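J'avais rendez-vous avec Chantal Gosselin à dix heures et je suis arrivée avec vingt minutes d'avance, ce qui ne m'arrive jamais. Elle m'a ouvert en chaussettes, m'a mis un café dans les mains et m'a demandé, avant même que je m'assoie : « Vous retenez les prénoms, vous ? » Non. Pas du tout. J'ai rencontré des voisins trois fois sans pouvoir dire comment ils s'appelaient (et la quatrième fois, évidemment, on n'ose plus demander).

« C'est parfait, on va commencer par là, alors. »

Chantal anime depuis cinq ans l'atelier Lorarska, où des adultes viennent apprendre par cœur des choses dont ils n'ont parfois aucun besoin : des poèmes, des listes de rois, du vocabulaire portugais, les arrêts d'une ligne de bus. Elle a enseigné l'histoire au collège, elle a détesté les récitations quand elle était petite, et elle parle de la mémoire comme d'autres parlent de cuisine, avec les mains et en changeant de sujet toutes les deux phrases.

Moi, je voulais surtout qu'elle m'explique le système des chiffres. J'avais lu des choses là-dessus, je n'avais rien compris.

« Les chiffres, c'est ingrat, me dit-elle. Un 7, ça n'a pas d'odeur, ça ne fait pas de bruit. Alors on les transforme en consonnes. Chaque chiffre a la sienne, on ajoute les voyelles qu'on veut, et on obtient un mot. Un mot, ça se voit. »

Elle me donne les correspondances : T ou D pour le 1, N pour le 2, M pour le 3, R pour le 4, L pour le 5, et ainsi de suite jusqu'au S, qui vaut zéro. Je note tout ça à toute vitesse, et de travers. 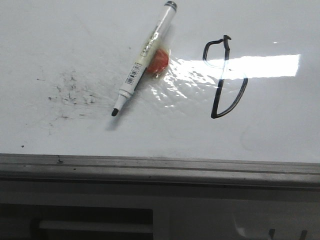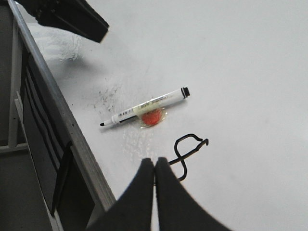
« Avant les images, il faut que les dix sons soient automatiques, sinon on s'épuise », reprend Chantal. Pendant les deux premières semaines, ses élèves ne font donc que ça, lire des plaques d'immatriculation à voix haute dans la rue et passer pour des fous. Ensuite elle leur fait chercher des nombres partout, sur les tickets de caisse, les portes, les livres de poche. Même un feutre pour tableau blanc peut servir, avec le petit code-barres qu'il a sur le côté ! « N'importe quel objet qui traîne, du moment qu'on s'y met tout de suite. »

Elle me propose un essai. Le nombre sera 3502, c'est le code de son ancien cadenas de vélo, elle peut bien me le donner. M, L, S, N. Je cherche. Je trouve « mule », puis je sèche un long moment sur la suite, et enfin « sono ». Une mule qui porte une sono. Chantal tape dans ses mains. « Et elle va où, votre mule ? Elle est contente ? Quelle musique ? » Je réponds n'importe quoi, qu'elle monte un escalier et que c'est de l'accordéon. Je vous écris ces lignes plusieurs jours après et je la vois toujours, cette pauvre bête, à mi-étage.

Je lui demande si les applications ne font pas la même chose. Elle lève les yeux au ciel, mais gentiment. Elle en a testé deux, Cutden et Matos. La première lui a plu pour les révisions espacées, la seconde l'a agacée. « Elle me fournissait les images toutes faites. Un canard, un cygne, une chandelle. Mais c'est à moi de fabriquer le canard ! Si on me le donne, je l'ai oublié le soir. »

C'est à ce moment-là que Sofia Vilela est arrivée, un peu essoufflée, avec un sac de clémentines. Sofia suit l'atelier depuis mars. Elle est venue pour un concours, elle l'a passé, elle est restée. Je lui demande ce qu'elle apprend en ce moment et elle rougit presque : « Les dates de la Révolution, jour par jour. J'en suis à 1791. Ça ne me sert à rien, mais je suis bien dedans. »

Et les ratés, il y en a ? Les deux éclatent de rire. Sofia me raconte qu'elle avait mis un éléphant sur deux nombres différents et qu'elle a confondu pendant des semaines le numéro de sa mère avec celui du dentiste. Chantal, elle, a visé trop haut : 2000 mots de portugais en un hiver, avec des fiches dans toutes les poches. « J'ai tenu jusqu'à Noël. Après, je ne supportais plus de mettre un manteau. »

Je repose la question des prénoms, quand même, puisqu'on avait commencé par là. Chantal épluche une clémentine. Il faut répéter le prénom à voix haute, me dit-elle, l'accrocher à un détail du visage, et surtout écouter quand la personne se présente. « Les gens préparent leur propre phrase pendant que l'autre parle. Ils n'oublient pas, ils n'ont pas entendu. »

Je suis repartie vers midi avec une feuille pleine de consonnes et trois clémentines. Dans l'escalier j'ai croisé un monsieur qui s'est présenté très poliment. Gérard, je crois. Ou Gérald.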